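Stavorum Window Care Notes

README for the interior windows section

Version: September revision
Maintained by: Saron Alemneh
Reviewed by: Leen Khasawneh, Harpreet Friesen

Scope

This section covers cleaning the inside face of tall windows with dark frames in upper-storey flats, along with the curtains beside them. It has 373 entries, each a short written note on one task in one room. Exterior glass, skylights and shop fronts are held in a separate section, Plokero, and are not described in this file.

Entries are limited to what a person can do from inside, standing on the floor, with a cloth and a spray bottle. Ladder work was removed in the last revision.

Terms

Pane: a single sheet of glass.
Mullion: the upright bar between two panes.
Jamb: the side of the opening, between the frame and the room wall.
Sill: the ledge along the bottom. Track grooves are logged under sill.

Task 1: Check the panes

Draw the curtain to the side before starting. Look at the glass from two angles, once straight on and once from close to the jamb. Finger marks tend to collect next to the mullion, where people reach to open or close a pane. Log them as "contact marks", with the pane given as left or right as seen from the room. 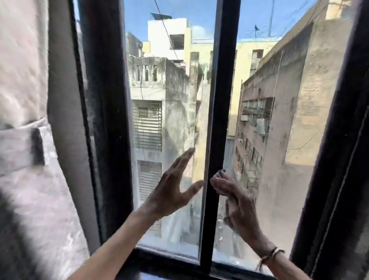 Should the glass be cleaned before the frame?
Frame first. Dust brushed off the mullion and rails lands on the panes and the sill, so the glass is left until the frame has been wiped and dried.

Task 2: Wipe the glass

Fold the cloth in four and turn to a fresh face when the current one greys. Work from the top of the pane to the bottom in overlapping strokes. Spray the cloth — never the frame joint — and keep liquid off the seals. Keep pressure light and even. On a hinged or sliding pane, steady the neighbouring glass with the free hand so that it doesn't shift in its track.

Finish each edge with a single stroke down the side of the mullion. Streaks are easier to see against sky than against a neighbouring building, so the upper half of a pane often looks worse than the lower half when both are in the same condition. Entries record the two halves separately for this reason. 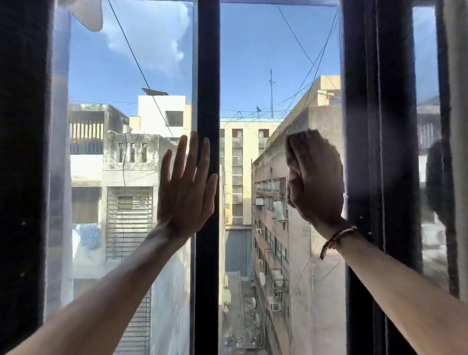
Task 3: Curtains, cloths and nearby surfaces

Check that the lower end of the curtain is clear of the sill before letting it fall back. Damp fabric against a black frame picks up grey lines that do not always wash out. Long curtains are shaken out by hand and left in their folds.

Cloths are sorted and folded on the nearest table once the glass is finished. Coloured cloths are kept apart from white ones. Anything used on the sill goes to the wash and is not folded back in with the glass cloths.
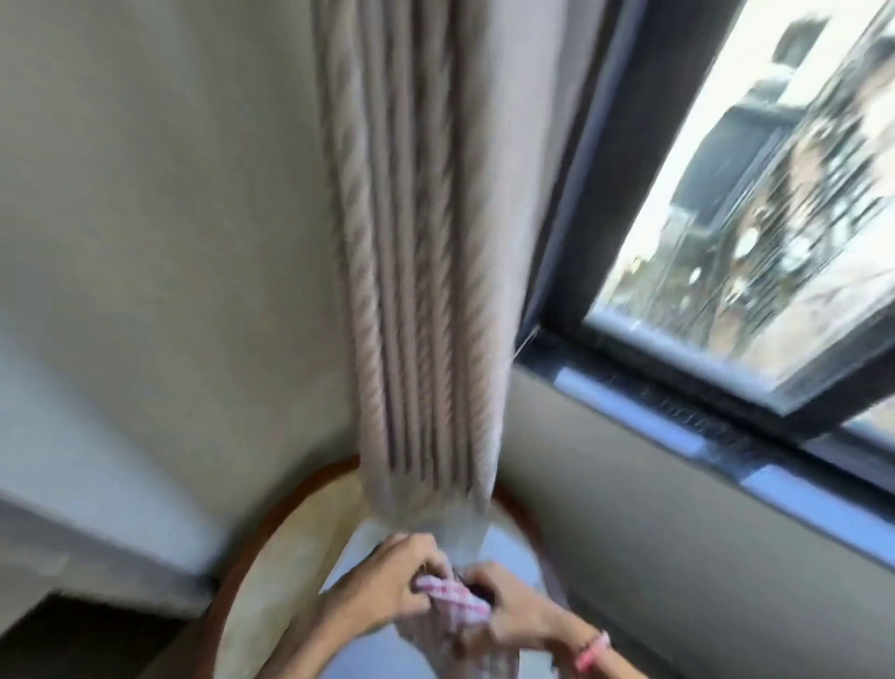
Fields

entry_id: whole number, 1 to 373
room: free text, as given by the note taker
pane: left, right, both
surface: glass, mullion, jamb, sill, curtain, cloth
half: upper, lower, n/a
remarks: free text, 1000 characters maximum

Known gaps

Nearly all entries were written in daylight. Notes on evening cleaning are sparse and should not be used to judge streaking. Sheer curtains and heavier ones share one surface value; Carla Kassab has proposed splitting it. Spelling of room names has not been normalised.

Changes

Half field added. Ladder entries moved out. Remarks limit cut from 3000 characters to 1000; longer remarks were shortened by hand and the originals kept in the Uysal archive.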